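Zornstead Palden P2 Tabletop Collection Cell

Part group: Data collection / Bench cells
Page revised 2018-03-31

The Palden P2 is an enclosed work surface for recording manipulation examples with a single arm. It is supplied as a tabletop with transparent side panels, a stand, a camera mount and the Amero recording software. The arm and gripper are ordered separately or supplied by the customer. 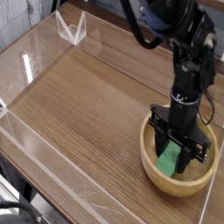
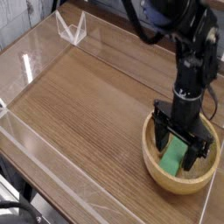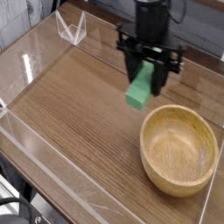

Pick-and-place between the table and a container is the task type most customers record first, and the P2 is laid out for it. Each recording, called an episode in Amero, contains the joint positions, the gripper opening, the camera stream and a task label. Containers should be placed with the whole range of the task in mind. A bowl standing close to the right wall, as the wooden one does with the green block task, leaves a wide area of table for start positions, but the wrist and its cable must then work near the panel. Set the joint limits for that side before the first episode and check them again whenever the container is moved.

Enclosure

The panels are clear acrylic and low enough for an arm to reach over from above. They keep dropped objects on the table, so an episode with a failed grasp can be kept and labeled as such. The corners are held by clear brackets. Panels can be lifted out one at a time for cleaning. Use a damp cotton cloth. Alcohol will craze the edges over time and is not covered.

Bright ceiling lights can produce streaks on the acrylic. If the learning system is to be run under different lighting later, record under both conditions and enter the lighting in the session notes. Amero does not detect it.

Work surface

The standard surface has a medium-brown wood-grain finish. A plain gray surface is available as an option. Surfaces are interchangeable, but sets recorded on different surfaces should be stored under separate session names and merged at export. Load limit for the surface is given on the drawing sheet and does not include the arm, which mounts to its own support.

Recording

Episodes are started and stopped from the keyboard or with the foot switch. The operator guides the arm with the Eberhard hand controller or any input device that has an Amero driver. After each episode the software asks for one of 2 results, complete or failed. Unlabeled episodes are held in a separate folder and are left out of the export.

For a single-object task we suggest a first set of 100 episodes, with the object start position changed each time. Train on this set before recording more. Weak areas of the table generally show up at that point and the next session can be directed at them. The local drive holds over 800 episodes at the standard camera setting.

Objects

No objects are included. Soft foam pieces are suitable for early sessions, as they tolerate uneven finger force and do not mark the surface. With compliant objects, the recorded gripper opening is smaller than the object width at rest. Do not use it as a measurement of the object. Containers with a rounded rim are easier on gripper cables than those with a square edge.

Supplied with the cell

Tabletop, standard surface
Acrylic panels and corner brackets
Stand with leveling feet
Camera mount, fixed
Foot switch
Amero license, one workstation

Options

Gray surface
Eberhard hand controller
Second camera mount
Spare panel set, order code 221

Lead time for the standard cell is quoted on request. Spare panels and brackets are kept in stock at Zornstead and ship separately from the stand. Panels from the earlier P1 cell do not fit the P2.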